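Got back from the Kovero open day with sore feet, a tote bag full of leaflets and a strong urge to paint every shelf in my apartment yellow. I'd gone mostly for the plant displays and I'm so glad I did!

Kovero, for anyone who hasn't been, is an old brick building by the rail yard where a bunch of small home and display makers rent space. Once a year, in January, they open the doors and let people wander through. I got there at 10 a.m. and there was already a line out to the bike racks. Coat check is $2 (bring cash) and the coffee cart is right past it, so you can get both done before you start walking.

They number the stops from 1 to 76, and I did not see them all. I started with Odoi on the ground floor, who do lamp shades and smell wonderfully of glue and warm paper, and then took the stairs because the elevator line was silly. Upstairs is where the displays are, and that's where I spent most of my day.

Stop 68 was my favorite by a mile. It's a little booth with pale lavender walls and a gray marble-patterned floor, and it's all about arranging artificial plants on one small, very cheerful shelf. I know some people turn their noses up at fake plants. I have a north-facing living room and a cat, so I'm past all that.

What got me first was the pots. They're white, with a folded, zigzag surface that reminded me of origami, and at least one of them is topped up with white pebble-like filler. I've been leaving bare foam showing at the base of mine for years, and it looks so much better covered! The orange-red flowers are tiny and come up in clusters between thin needle-like leaves and long blades of grass, so you get a lot of movement out of a pretty small plant.

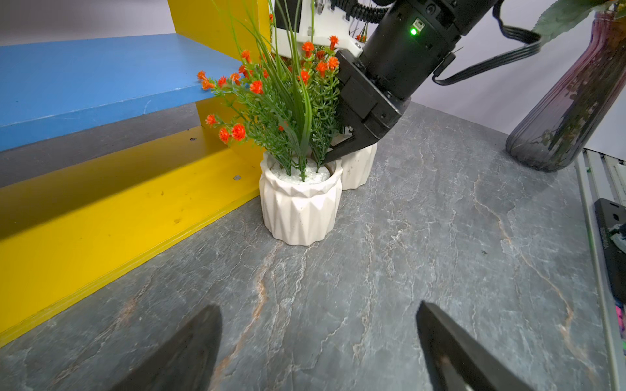 ## The shelf itself

Okay, the shelf. Yellow side panels, one of them rounded off at the top like an arch, then a pale pink board up high and a blue one lower down. On paper that sounds like a preschool. In the booth, against the lavender, it was lovely, and I think the white pots are what hold it together, all the same kind, with nothing fighting the color.

Awuor Kombo was looking after the stop and was very patient with my questions. She told me they tried the shelf in plain white at first and people walked straight past it. She also said the pink board was a mistake at the paint stage that everybody ended up liking (I wish my own paint mistakes went that well). I asked whether there was a rule for what goes where, and her answer was to put the tall things in a row and let the short ones wander, which I wrote on the back of my map.

You can see what she means from how the top board is done. It has four plants with tall grassy leaves and little pink flowers, lined up from one end to the other, and the last one fans out so wide it nearly makes a curtain. The orange ones are down on the floor, where they look looser and more like something growing at the edge of a path. And then there's the sunflower, just one big one, off to the right in a dark purplish ribbed glass vase with leaves all around it. I want that vase. I asked where it came from and she thought Jovus, so I've got their leaflet on the fridge now.
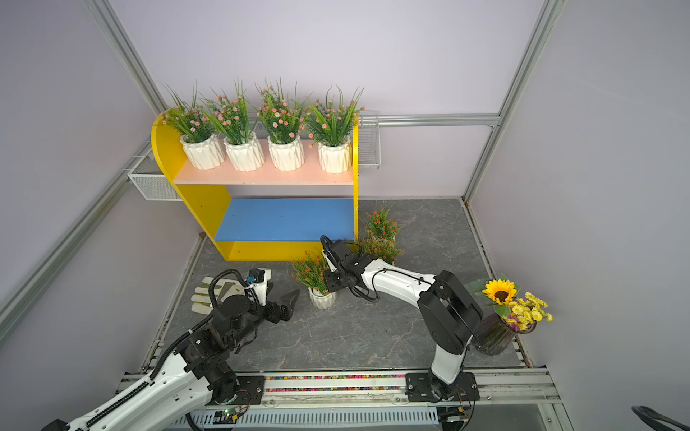
*Pink flowers up top, orange ones on the floor, and the sunflower in its ribbed vase. Stop 68, second floor.*

I also liked the white wire mesh baskets up on the walls. I'd use mine for plant snips and twine, the stuff that otherwise lives in a kitchen drawer with the batteries.

I went off for lunch (a very good lentil soup from the Wurkby table, get the bread too) and swung by again on my way out, and I ended up standing there for another good long while. The floor is half the fun of this display. There's space down there for a whole second arrangement, and it lets the flowers be a bit messier than they are on the shelf.

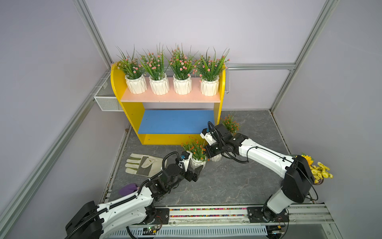
The yellow bunch was the one I kept going back to, a large sunflower with small yellow daisies tucked in with it, in a small dark pot that looks like a basket. It's so simple, and I'm going to try it with the fake daisies I already own and the bread basket we never use. The yellow picks up the shelf sides too, so your eye goes back and forth between them.

If you're planning to go next year, go early, wear real shoes and do the upstairs first. The map they hand you at the door has the stairs on the wrong side, so follow the tape on the floor instead. I missed the whole back hallway, including the ceramics people, and I'd like to start there next time.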